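Open Day at the Herrero Building, Tillness
Posted in: Visits

The old Herrero furniture works in Tillness opens to the public one Sunday a year, in August. I had missed it twice, so this time I bought the train ticket first and checked the weather later. It rained until noon.

Getting there
The train from Brusoreck takes 42 minutes. From Tillness station it is a flat walk along the canal, past the tire place and the closed swimming pool. The entrance is on the side street, not on the main road where the big sign still hangs. There is parking behind the building but it was full when I got there at 10:30.

Admission was free. They hand you a folded sheet with a floor plan and a sticker with a time on it for the workshop tour. Mine said 11:15. The groups are kept to 29 people and they do not let you swap.

The ground floor
Herrero made chairs here for 58 years, mostly for schools and waiting rooms. The firm moved out and the building is now split between a repair shop, a few rented workrooms and a secondhand furniture store run by Podora. On the open day all of it is unlocked except the boiler room.

The workshop tour starts at the old loading door. You are shown the steam box, two bending forms and a long rack where the chair backs used to cool. One of the bending forms still works and they ran it for us with a piece of ash. It took a long time and the people at the back could not see much. If you go, stand to the left by the window.

The glue room is next and it still smells. Then the upholstery corner, where two people were taking the webbing off a seat and answering questions while they did it. I learned that the webbing is pulled tight with a small wooden stretcher and tacked before it is let go. I had tried to do this by hand at home and now know why the seat sagged.

The upholstery part was the best of the tour, and it got the least time. We had ten minutes there and twenty in front of a display of old price lists.

The second floor
After the tour you are free to walk around. The stairs are steep and the elevator was for goods only on the day, so anyone who has trouble with stairs should ask at the desk. I saw them take one visitor up in it after a phone call.

Podora has the whole second floor. The folded sheet calls it a showroom. It is a row of plain rooms with furniture in them, grouped more or less by what it is for. There is a room of desks, a room of beds and bed frames, and a long hall of chairs that nobody had sorted. Most pieces have been cleaned but not restored, and the staff are open about that. If you want a scratch taken out, you go downstairs and pay the repair shop.

Folding furniture and armchairs are toward the back. I spent most of my time there, as I was looking for a table I could put away between uses. My kitchen is small and the one I have now does not fold.
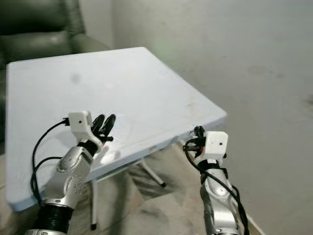

Check the hinges before the top, a reader wrote after I mentioned on the site that I was going. Marks on a white folding table can often be cleaned or lived with, but a leg that does not lock will annoy you every time you set it up. The same reader also said to press on each corner in turn and to bring a tape measure, as the sizes given in secondhand stores are often for the table folded.

I had brought the tape measure. I pressed the corners. It was good advice and I would pass it on to anyone going to a place like this, open day or not.

The white tables are the practical choice. They wipe down, they go flat against a wall and you can carry one alone if the stairs are not too narrow. The scuffs did not put me off. A square top also suits a small room better than a long one, at least for two people eating.

The green leather armchair was the other thing people kept stopping for. It has the shine that leather gets with use, and the rounded arms are wide enough to be comfortable. I liked it a lot and have nowhere to put it. Buying old leather is harder to judge than buying a table. The woman at the upholstery corner had told our group to look along the seams first, and then to sit down and get up again a few times and listen.

Prices
Prices are set by Podora and are not up for bargaining on the open day. I asked. The highest tag I saw was 106, for a writing desk with all its drawers. Most of the folding things were well under that. Card payments are taken at the desk on the ground floor only, so you have to go down, pay, and come back up with the receipt. There was a line for this after lunch.

They will hold a piece for a week if you leave your phone number. Delivery is within Tillness. For Brusoreck you have to arrange your own van.

Food
There is a coffee stand in the yard with a tarp over it – rolls, soup and two kinds of cake. The soup was lentil. The soup was gone by 1:00 and the cake soon after. The bakery across from the station is open Sundays until 3:00.

Practical notes
The restrooms are on the ground floor next to the glue room. Dogs are allowed in the yard but not inside. Children can try hand sanding at a bench by the exit – they get to keep the block of wood.

Allow two hours for the tour and the second floor, more if you want to buy something. Wear shoes you do not mind getting dusty. The workshop floor is swept but the dust comes up anyway.

I put my number down for a table and took the 2:50 back. I have until next Sunday to find somebody with a van.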